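Getting More Out of a Small Worktop

Our kitchen in Nondthorpe has one proper stretch of worktop, and for years I moaned about it to anybody who'd stand still. Then last June I had a big sort-out, and now I'm a bit evangelical about the whole business! You don't need a new kitchen. You need a free afternoon, a roll of masking tape and a willingness to put the bread machine in a cupboard.

These are the things that have worked for me, in no special order. Some are from my gran, some are from readers, and a couple I found out by making a mess first.

Start with the floor plan, so to speak

Stick a strip of masking tape along the worktop to mark off the bit where you do your chopping and rolling. Live with it for a fortnight. Anything that creeps over the line gets moved at the end of the day, even if you're tired and it's only the post. I was amazed at what turned up on the wrong side of mine: batteries, a bike light, three odd gloves and a tin of shoe polish.

After the fortnight, peel the tape off slowly with a hairdryer on low. If it leaves a sticky line, rub in a drop of cooking oil, leave it while you have a cup of tea, then wipe with washing-up liquid and warm water.

The kettle question

Kettles love to live in the best spot. Ours sat right in the middle under the good light, and moving it to the corner by the fridge gave me enough room to roll out pastry without turning the dough round every two minutes. Check that it isn't steaming up the underside of a wall cupboard, though. I pull mine forward before I switch it on, and push it back once it's cooled.

While you've got it in your hands, descale it. Half white vinegar and half water, brought to the boil, left for an hour, tipped away, then boiled twice with fresh water. The difference in the tea is lovely.

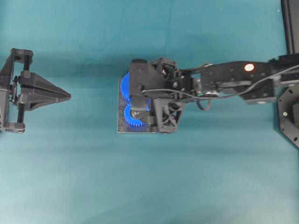
Once you've got a clear run of surface, the trick is keeping it nice, and that comes down to a good cloth and very little else. I keep two on the go, one for worktops and one for everything grubby, and they're different colours so even the half-asleep can tell them apart. Both go in the hot wash every couple of days. A cloth that smells is just spreading the smell about.

For everyday wiping I mix my own: 500 ml of warm water in a spray bottle with a small squirt of washing-up liquid. Spray, wipe, then go over it with a dry tea towel. The dry towel is the part people skip and it's the part that gets rid of smears, especially on darker or shinier surfaces that show every mark. Make it fresh each week.

A word on vinegar, as I got such a postbag last time! It's fine on most laminate and on glass, but please keep it off marble, limestone and other natural stone, where it can eat into the polish. And never mix it with bleach, ever. The fumes are dangerous.

Stains I have known

Turmeric: catch it quickly and it comes up with bicarb mixed to a paste with a little water. Leave the paste on for ten minutes and don't scrub hard, or you'll dull the finish. If a faint yellow patch stays behind, a sunny window will often fade it over a few days.

Beetroot: cold water first, always. Then the bicarb paste if you need it.

Tea rings: a damp cloth with the tiniest dab of bicarb. Inside mugs, the same, and go to town.

Candle wax: put a bag of frozen peas on it till it goes brittle, then lift it with the edge of an old plastic card. My Villanueva Stores loyalty card has had a long second career doing this, and it's brilliant on dried porridge as well.

Use the walls (but gently)

A rail with hooks under the wall cupboards is the best money I've spent on this kitchen. Ladles, sieves, the potato masher, scissors, all off the surface and all where I can grab them. Hang the things you use daily nearest the cooker and keep the fish slice at the end, or it'll knock everything else on its way out.

If you're renting and can't drill, try a tension rod fitted snugly in the window recess. Mine from Dinus held up two pots of basil and a colander for a whole summer. It did come down in the end, but I'd got greedy and added a third pot.

Drawers that shut

Empty the whole drawer on to a towel. Wipe it out. Then only put back what you've used since Christmas, and box up the rest and write the date on the lid. If the box is still taped shut in six months, off it goes to the charity shop. I gave away three melon ballers. I don't remember buying one melon baller!

Line the drawer with a bit of leftover wallpaper or a cut-up non-slip mat so that things don't slide to the back. An old baking tin makes a very good divider, and a loaf tin is just right for wooden spoons.

Pastry and dough on a small surface

Chill the worktop before you roll. Fill a roasting tin with ice and cold water, stand it on the surface while you weigh your flour, then dry the spot well. It buys you a few more minutes before the butter goes soft.

Clean up dough with something cold too. Hot water turns flour into glue. Scrape first with a dough scraper (or that plastic card again), then wipe with cold water, then warm.

From readers

A reader in Nura Close keeps a big tray by the hob for oil, salt and pepper, so she can lift the lot in one go and wipe underneath. I've copied this and I can't tell you how pleased I am with it.

Another stands the chopping board on a damp sheet of kitchen roll to stop it skating about. It's safer for your fingers, and you can use the same sheet to wipe down afterwards.

And a third swears by doing the worktop last thing at night with the radio on, one song, no longer. I've been at it since 15th March and I've only missed a handful of nights.

Next time I'll be tackling the cupboard under the sink, so do send me your best ideas for carrier bags.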